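Chapter 6

Sharing a Meal: Rules, Customs and Habits

40 shares 2 comments

Most people eat several times a day and give little thought to the rules they follow while doing it. Yet the rules are there. We know who should be served first in our own family, whether it is polite to finish everything on the plate, and how long to stay once the food has gone. We learned these things as small children, mostly by watching, and we tend to notice them only when someone breaks them.

This chapter looks at the shared meal as a piece of social life. Chapter 5 dealt with how food is grown, bought and stored. Here we start at the point where the food is ready and people sit down together. We will ask how seating is decided, how talk is managed, and why guests are treated differently from members of the household.
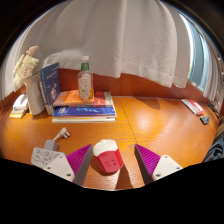

A useful first step is to separate rules from customs. A rule is something a person can state if asked: wash your hands, wait until everyone has been served, no telephones. A custom is harder to put into words. In many homes each person has a usual chair, though no one was ever told to sit there. If a visitor takes that chair there is often a short pause, and then the others move round. The pause tells us that a custom exists.

Habits are different again. A habit belongs to one person. Someone may always salt their food before tasting it, or always leave the crusts. Other people may find this annoying, but they do not usually feel that it is wrong. Where a habit is taken up by the whole household, and newcomers are expected to follow it, we can begin to call it a custom.

6.1 Everyday meals and formal meals

Everyday meals are often short. People arrive late, leave early, and talk about practical matters such as lifts, bills and homework. Formal meals are slower and have a clearer beginning and end. A formal meal is usually announced in advance, and people dress for it. There may be a speech or a blessing. The host is expected to keep an eye on everyone's plate — and on the conversation as well. 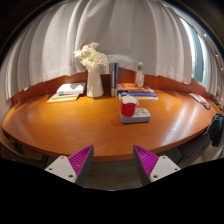

The difference is one of degree. A Sunday lunch with grandparents may have some of the marks of a formal meal and lack the rest. In the Prernville household study, which we return to throughout this chapter, families kept a written diary of their main meal for 50 days. Many of them described the same meal as "ordinary" in one entry and "special" in the next. What had changed was usually the company. The cooking was often the same.

The diaries were begun in March, when few of the families had visitors staying. Bear this in mind when you read the extracts in section 6.3. A diary kept over a summer holiday might give a different picture.

6.2 Hosts and guests

A host gives food and a place to eat it. A guest gives thanks, attention and, in many places, a small present. Both sides have duties, and both can fail in them. A guest who refuses every dish may cause as much offence as a host who runs out of bread.

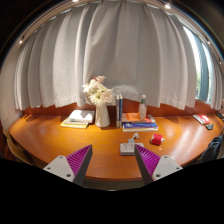
Piret Siliņa writes in her diary that she never knew how many times to refuse a second helping. At her aunt's table one refusal was good manners and two meant that you were full. At her husband's parents' house the first refusal was taken at its word, and she went home hungry.

Her entry shows that the same words can carry different meanings in two homes in the same town. Before reading on, write down what a guest in your own home would be expected to say when offered more food, and what would happen next. Keep your notes, as you will need them for the exercise at the end of section 6.4.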